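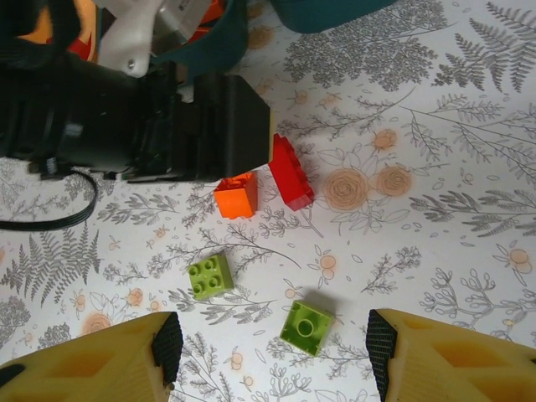
# Chapitre 4. Acheter un bras (et tout ce qu'il y a autour)

Je vais commencer par un aveu de mauvais payeur. La première fois que j'ai monté un budget de robotique, pour le petit atelier d'Olholm où j'enseignais à l'époque, j'ai écrit une seule ligne : le bras. Un prix, une référence, une signature, et j'étais très content de moi ! Deux mois plus tard, je courais après des câbles, des vis, une alimentation de rechange et un bout de table assez stable pour que l'engin ne se promène pas dessus à chaque accélération. Tout ça sortait de la ligne « fournitures diverses », prévue au départ pour du papier et des feutres, et je vous laisse imaginer la tête du collègue qui avait besoin de feutres.

Dans les trois premiers chapitres, on a parlé de ce qu'un bras sait faire : les axes, la portée, la charge utile, la répétabilité. Gardez ces notions sous la main, on va s'en servir pour lire des devis. Je ne vous demande pas de devenir comptable (je ne le suis toujours pas, et ça se voit), mais je voudrais qu'à la fin du chapitre vous sachiez préparer un dossier d'achat qu'on ne vous renverra pas au bout d'une semaine avec trois points d'interrogation dans la marge.

## 4.1 Partir de la tâche

Quand un étudiant vient me voir avec une idée de projet, il arrive presque toujours avec une marque en tête. Il a vu une vidéo, il a lu un comparatif, il veut celui-là. Je lui réponds de fermer l'onglet et de m'écrire la tâche en une phrase, avec un verbe et des objets. « Prendre des briques de jeu de construction posées en vrac sur une table et les déposer dans un bac. » Voilà une bonne phrase. On peut déjà y accrocher des questions, et chaque question finit par toucher au prix.

Prenons les briques, justement, qui vont nous suivre pendant tout le chapitre. Elles ne pèsent presque rien, donc la charge utile ne va pas nous ruiner. En revanche elles tombent comme elles veulent : debout, sur le flanc, à l'envers avec le creux vers le haut. Une pince qui attrape très bien une brique bien posée peut faire n'importe quoi avec la même brique renversée. Est-ce qu'on veut que le système s'en débrouille ? Si oui, il faut le dire maintenant, parce que ça change la pince, la caméra et surtout le temps qu'on va y passer. Et le temps, dans un budget, c'est la ligne que tout le monde laisse à zéro.

Il y a aussi la surface de travail. J'ai longtemps négligé la question, une table est une table, non ? Eh bien, un plateau uni et un plateau à motifs ne posent pas le même problème à un logiciel qui doit repérer des objets. Si votre démonstration doit se faire sur une nappe fleurie, prévoyez des essais sur la nappe fleurie, et achetez-la en même temps que le reste (elle ne coûte pas grand-chose, mais encore faut-il retrouver la même).

## 4.2 Les lignes qu'on oublie

Mon tableau a beaucoup grossi depuis Olholm. La version que je donne aujourd'hui compte 13 lignes, et je suis sûr que vous en ajouterez. Je ne les recopie pas toutes ici, elles sont en annexe, mais voici celles qui manquent le plus souvent dans les dossiers que je relis :

- les doigts de pince de rechange, et les patins qui vont dessus
- les câbles, toujours plus longs que prévu
- les fixations de caméra
- l'éclairage
- les objets à manipuler, en double
- le rangement de tout ça une fois le projet terminé

Les doigts méritent qu'on s'arrête un peu. Si vous les imprimez vous-même, ils paraissent gratuits, et c'est un piège dans lequel je suis tombé avec beaucoup d'enthousiasme. Il faut de la matière, une imprimante disponible, quelqu'un qui la surveille, et des ratés, parce qu'il y a des ratés. Chez Tonden, qui nous fournissait des jeux tout faits, la paire revenait à 32 euros avec les patins. J'ai trouvé ça cher pendant un trimestre entier, puis j'ai compté les heures que je passais à ébavurer des pièces le soir, et j'ai passé commande sans râler.

Pour l'éclairage, je vous renvoie au chapitre 6 pour la théorie, mais retenez dès maintenant une chose bête : le plastique brillant renvoie la lumière. Un bac lisse sous un plafonnier, et vous avez une belle tache blanche dans l'image, parfois juste à l'endroit qui vous intéresse. On peut déplacer la lampe, ajouter un diffuseur ou choisir un bac mat.
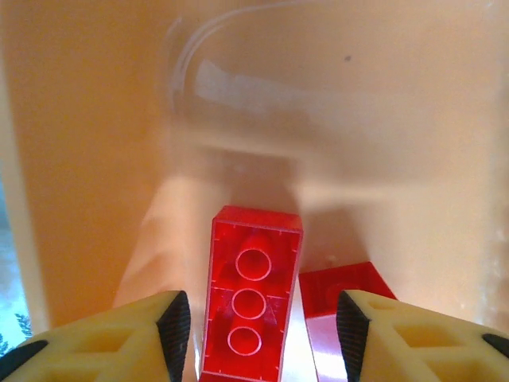 Les trois solutions n'ont pas le même prix ni le même délai, et je vous conseille de les chiffrer toutes avant de choisir. Dans le projet Orkska, dont on reparlera souvent, on avait gardé les bacs brillants parce qu'on les avait déjà en stock. Économie du jour : presque rien. Ensuite il a fallu reprendre les réglages de la caméra, puis les reprendre encore quand on a changé de salle. Le diffuseur est arrivé en janvier, bien après tout le monde.

Profitez-en pour mesurer l'intérieur du bac, et avec la pince ouverte, s'il vous plaît ! Des parois inclinées mangent de la place vers le fond. Une pince peut passer largement au niveau du bord et se retrouver à l'étroit en bas, surtout quand une deuxième pièce traîne à côté de celle qu'on vise. Je note toujours trois cotes sur mon croquis : largeur en haut, largeur au fond, ouverture maximale des doigts, patins compris.

## 4.3 Un bras ou deux ?

La question revient chaque année et je n'ai pas de réponse toute faite. Deux bras sur une même table, c'est séduisant, on imagine l'un qui tient pendant que l'autre travaille. C'est aussi deux alimentations, deux séries de câbles, deux étalonnages et une zone commune où il faut éviter qu'ils se rentrent dedans. Le second bras coûte donc plus que le premier, si on compte bien, alors que le catalogue affiche le même prix pour les deux (ou une petite remise, qui fait toujours plaisir).

Ma façon de faire : je budgète l'installation avec un seul bras, je laisse la place du second sur la table et dans le plan de câblage, et je demande au fournisseur combien de temps il garantit la même version du matériel. Romaniuk, notre revendeur, s'engageait sur 11 mois. Ça m'a suffi pour terminer une première série d'essais et décider ensuite, chiffres en main.

Pour cette première série, je prévois environ 164 prises, réparties sur plusieurs séances, avec un cahier où l'on note l'orientation de la pièce au départ et ce qui s'est passé. Faites chiffrer ces séances comme le reste : salle, heures, pièces perdues sous les meubles.

## Avant de passer à la suite

Prenez une feuille et écrivez votre tâche en une phrase, comme en 4.1. Soulignez chaque mot qui coûte quelque chose. Gardez cette feuille, on la transforme en cahier des charges dans la section 4.4, et apportez aussi le croquis de votre bac avec ses trois cotes.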